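Boards > House and Yard > Paint and Walls > Patching textured walls

Print this thread | E-mail this thread

Last updated Thursday, January 23, 2025

**orange peel patch, can matching keeps failing**

montes_mudder
ok so had a pipe fixed in the hall, plumber left me a hole the size of a dinner plate. Patched it fine, sanded, primed. Now the texture. Used the Vamero spray can and it came out way too heavy, looks like oatmeal next to the old stuff. Scraped it and tried again, same thing. What am I doing wrong

drywallpete4
Can's too cold. Warm water, 2 minutes, shake it like crazy, then stand further back. And test on cardboard first!!

Eino Karppinen
Disagree on the can, whatever temp. They spit. Rent a hopper gun, thin the mud till it pours like pancake batter, small tip. Did my whole basement that way.

montes_mudder
not renting a hopper for one hole

drywallpete4
Yeah that's nuts for a dinner plate. Cans work, poeple just hold them too close.

lowkey_zunero
Paid a guy 300 to do mine. Looks great, zero regrets. Life's short

Eino Karppinen
300 for a patch?? You got robbed. Hopper rental here is a fraction of that and you get to do the ceiling too.

lowkey_zunero
I don't want to do the ceiling

tansy_b
Nobody asked about paint yet. Half of a bad patch is sheen. If the wall is eggshell and you touch up with flat it'll flash no matter how good the texture is. Paint corner to corner, same can, same roller nap. I used Dedico eggshell and had to do the whole wall in the end, should of started there.
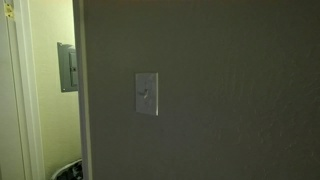

Fine orange peel is the hardest one to match imo, knockdown hides way more. Mine's a gray taupe, dim room, and even so the texture shows up in patches, more on the right side. So check yours at night and in the morning before you decide it's done. Also take the switch plate off before you spray, don't tape around it. Breaker off first obviously.

drywallpete4
tansy is right about sheen. Wrong about knockdown, I can spot a bad knockdown patch from the street

tansy_b
lol ok

montes_mudder
wall is eggshell, had flat on the patch. ugh. Gonna warm the can and do cardboard first, then repaint the whole thing. Probably February, in-laws are here till then

Eino Karppinen
Hopper.

Print this thread | E-mail this thread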